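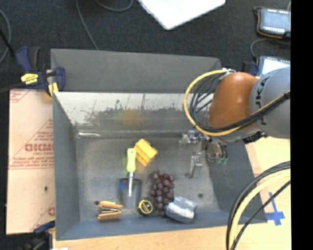

How to Buy a Used Storage Bin Without Getting Talked Into a Bad One

By Debora Fabbri
Updated 2021-08-22

Most advice about secondhand bins comes from people who sell secondhand bins. Read it with that in mind. I have bought plenty for my workshop and for a seed business I help with, and I have been wrong often enough to keep a checklist.

Step 1. Decide what goes in it

Sellers love the word "multipurpose." Ignore it. Write down the heaviest thing you plan to store and whether it will ever be damp. If you can't answer both, you aren't ready to shop, whatever the discount is.

Step 2. Look past the scuffs

Marks on the inside of a bin tell you it was used. You knew that already. Run a fingernail across the worst one. If the nail slides over, it's a surface mark and you can live with it. If it catches, follow the line to the nearest corner, where cracks and splits like to start.

A spotless used bin makes me more suspicious. I once paid extra for a very clean one from a dealer in Isdale and found filler along two of the seams when I got it home.

Step 3. Do the water test

Pour in 2 inches of water and wait 19 minutes. Why 19? That's how long my kettle and a cup of tea take. Longer is better. Put newspaper underneath first and check it at the corners. A seller who won't let you do this may have a fair reason, but I'd want to hear it.

Step 4. Question the load rating

The Dikberg bin I own has 200 pounds stamped on the base. Does that mean sitting on a floor, or hanging from a rack? The stamp doesn't say. I treat any rating on an old bin as a hopeful guess and load it to half.

Step 5. Clean it before you believe anything

Dish soap, warm water, a soft brush. Skip the special cleaners. I tried Flovix on one half of a bin and dish soap on the other, and after a week I had to check my notes to remember which was which.

Rinse twice, then let it dry upside down with a stick under one edge so air gets in. Sniff it the next morning. A smell that survives washing will get into cloth and seeds, and baking soda has never fixed it for me, no matter how many websites swear by it.

Step 6. Work out the real price

Add the drive, the cleaning, and a lid if it has none. Lids are where they get you. The Mahama lids I priced in July cost almost as much as the bins, and they only fit one rim style. Measure the outside of the rim at the top, both ways, and take the numbers with you.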